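Forums > Build Logs and Projects > Two-Arm Rigs > Teaching by hand vs. teaching by remote

Filed under: Teleoperation, Demonstrations, Help Wanted

6 min read

**prekosthorpe_bench**
March 26, 2023

I have a two-arm setup that I'm teaching to do a handoff. Left gripper picks up a small part, passes it to the right gripper, right gripper sets it down. I've been recording demonstrations by remote control with a pair of Revix leader arms, which I move by hand while the real arms copy me. I have 400 recordings and the trained policy still drops the part at the pass more often than it keeps it.

Picking up is fine. Setting down is fine. The trouble is all in the last few centimeters before the two grippers meet. When I watch my own recordings back I hesitate there in most of them. I can't feel contact through the leader arms, so I creep in, stop, correct, creep again. The policy learned to do the same thing.

My question is whether I should throw these out and start over by hand guiding the real arms, or keep going with the remote and just collect more.

**wrist3_fault**

Collecting more of the same will give you more of the same. If you pause in most of your recordings, the pause is part of the task as far as the policy knows.

I would switch to hand guiding for the pass. Put the arms in free-drive, grab them by the wrists and bring them together yourself. You feel it the second the part touches the other finger. My drops went down a lot once I did that.

**halfduplex**

Disagree with the above. Hand guiding two arms with one person is awkward. You have one hand on each wrist and nothing left to close the grippers with, so you end up with a foot pedal or a second person. And if you train from camera images, your hands and forearms are in every recording. They won't be there when the robot runs by itself.

Stay with the remote and fix how you drive it.

**wrist3_fault**

You can replay the joint positions afterward with your hands out of the way and record the cameras then. That's what I do. It doubles the time but the images are clean.

**halfduplex**

It works if the part starts in exactly the same spot on the replay. With a rigid part on a marked table, sure. With a cloth or a bag, no.

**prekosthorpe_bench**

The part is rigid, so replay is possible. I do train from images. There's one camera up at the head and one on each wrist, but I've only been looking at the head view so far.

The pose where it goes wrong is this one, both arms reaching in from the near side with the grippers pointed at each other and a narrow gap between the fingertips. From the head camera the wrists take up a good share of the view, and I have a hard time judging depth at the gap.
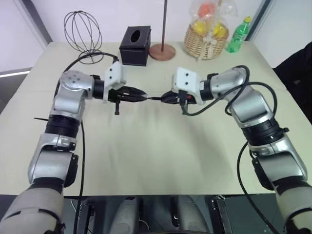

How many of the old recordings should be kept when you change the way you demonstrate?

Keep the ones where the motion through the hard section is continuous, and drop the rest even if the task succeeded. A success with three stops in it teaches the stops.

I went through mine with that rule last night and was left with 40. That is fewer than I was hoping for. Those 40 are mostly from the end of a session, when I was warmed up.

**doan_labnotes**

40 smooth ones is a fair start for a task this short. We ran a similar pass at Doãn and our first useful policy came from a set not much bigger than that. Quality at the pass mattered more to us than the total.

Two things I would check:

Cable drag. If your gripper cables loop over the top of the wrists, check how much they pull when the wrist turns in. On ours the cable went tight near the end of the reach and moved the fingertip a little to one side. The leader arms don't have that cable, so the operator is correcting for something they can't feel. We rerouted ours and half of our small corrections went away.

Background. Whatever you have standing at the back of the table, leave it in place or change it on purpose. We had a set where things at the back got moved between sessions and the policy did better with one layout than the other.

**prekosthorpe_bench**

I do have cable looping over on both sides. I'll look at the slack. There are things along the back wall too, a basket of fruit and a tissue box and so on. They're out of reach of the pass so I never thought about them.

**halfduplex**

I'd clear the back of the table completely. Plain wall, plain table.

**doan_labnotes**

I wouldn't. If the robot will ever run with things on that table, let it see things on that table. Move them around every so often during recording so it doesn't tie the motion to one of them. Clearing it makes training look good and running look bad.

**halfduplex**

For a first policy I still want as few things changing as possible. Get the pass working, then add clutter. We can agree to differ on this.

**quietservo**

Coming at this from the operator side. I record demonstrations for a living, on Clorov leader arms with force feedback and on cheaper ones without. The hesitation you describe goes away mostly with practice, and with these habits:

Do the pass with one arm moving. Bring the receiving gripper to the meeting point and park it. Then move only the giving arm. If both hands are moving you are chasing a target with each one.

Look at the wrist camera during the last part, not the head camera. You said depth is hard from the head. It is for everybody.

Decide where the meeting point is before you start and use the same height each time. You can vary the rest.

Stop after 2 bad ones in a row and take a break. I delete both.

**wrist3_fault**

Parking one arm is good advice for either method. By hand it also solves the "no hands left" complaint – lock the parked arm, guide the other with one hand, work the gripper with the other.

**prekosthorpe_bench**

OK, I hadn't tried parking one arm. I have been moving both every time because it looked more natural.

Plan for now: reroute the cables, park the right arm, watch the left wrist camera for the approach, record a fresh batch by remote, and mix in the 40. If that isn't better I'll try guiding by hand with replay.

**halfduplex**

I would leave the 40 out. In those both arms move and in the new ones only one does. Now you have two ways of doing the same pass in one set, and it can end up somewhere between them.

**quietservo**

Agree with that. Train on the new batch alone first.

**prekosthorpe_bench**

Fine, new batch alone.

**wrist3_fault**

Post the drop rate when you have it. Also say which gripper let go early, if you can tell. When mine dropped, it was nearly always the giving side opening before the other had closed, and I fixed it by holding both closed for a moment before the release in every demonstration.

**prekosthorpe_bench**

Will do. From memory it's the giving side here too, but I'll log it properly this time.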